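4.2 Folding a T-shirt on the bed

Use this section when there is no table free for folding. It belongs to the Jemby guest room guide, revised by Friederike Vogler.

Before you start

Pull the bottom sheet straight. Small wrinkles in it do no harm, but a deep crease will copy itself into the shirt. Keep a free space of 50 cm on every side of the shirt.

Note: Take one shirt at a time. The other clothes can wait at the far side of the bed, also in a heap. Put the socks near the headboard.

Steps

1. Lay the shirt flat with the front side down. Turn the neckline to the side where you want to finish.

2. Smooth the body with the flat hand, from the middle to the outside. Do not pull on the sleeves.

3. Take the cloth at two points, one near the neckline and one at the hem. Hold only a small piece of fabric at each point.

4. Turn the side over in one long strip, 13 cm wide. Keep the cloth a little tight between both points - if one end is loose, the strip becomes crooked.

Caution: Lift the corner first and then move it. A corner which is dragged over the bed takes the sheet with it.
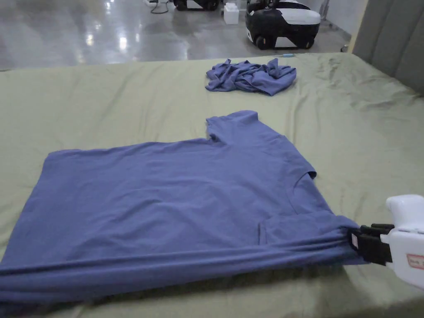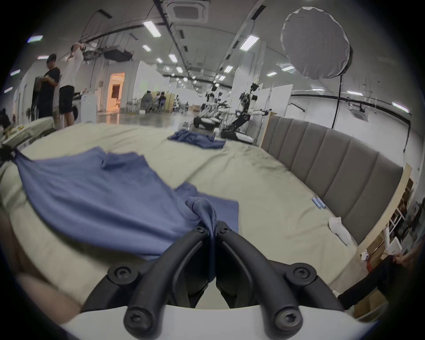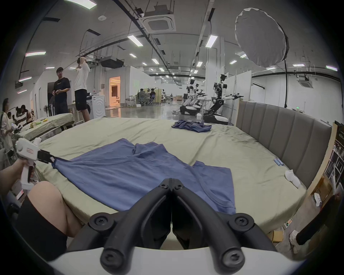 Blue shirt on the bed, with the next piece waiting farther back.

5. Let go of both points and press the strip down. Repeat steps 3 and 4 on the other side, and lay the sleeve back over the strip.

6. Fold the shirt from the hem up to the neckline, 2 times. Turn it over and check that the collar lies flat.

4.3 Stacking and putting away

Make the stacks not higher than 13 shirts. Place the folded edge to the front, so a shirt can be taken out without opening the others. Socks go in the Vanby drawer - in pairs only.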